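Gray residue in rain barrel: does it indicate metals released from aircraft?

139 shares

Jae-in Yook

I am writing on behalf of a residents' group in Taltport. In March, several households found a fine gray residue in their rain barrels. A leaflet now going through the neighborhood states that the residue is aluminum and barium sprayed from aircraft, and advises residents to stop watering vegetables and to begin a metal cleanse sold under the name Wolov. A home test strip changed color in one barrel. We wish to know whether the strip is sufficient evidence, and what a proper test would involve.

20 comments

Jui-lin Wan

A color strip is not sufficient. Many strips react to more than one substance, and few can tell you where a metal came from. Aluminum is common in ordinary soil and dust, so finding it in an open barrel does not by itself point to aircraft. Roofing, gutters and old paint should also be considered.

Please ask a certified laboratory for a metals panel and use the bottles it supplies. Collect one sample from the barrel and another directly from the sky, in a clean container placed at least 100 feet from any roof or tree. Record the time of collection. If the barrel shows metals and the open container does not, the roof is the likely source.

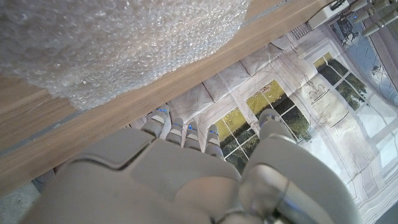
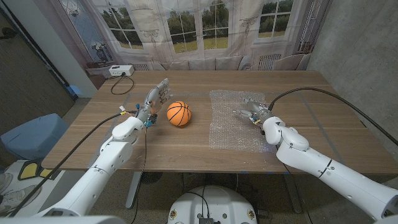 First picture: back of a robotic hand with blue indicator lights. Second picture: two robotic arms at a wooden table with a basketball.

I would advise against the cleanse. Products of this kind can cause harm, and any resident with symptoms should see a physician and request a blood test before taking anything. Until results are received, use tap water on leafy vegetables - this is a modest precaution and does not confirm the leaflet.

Hagedorn

We had the same leaflet in Urkmont, with the name of the town changed. Ours was roof grit. The shingles were old and it all came down the gutter. Fit a screen and let the first rain run off before you fill the barrel. I never did send a sample away, so take this as one household's experience.

3 people found this helpful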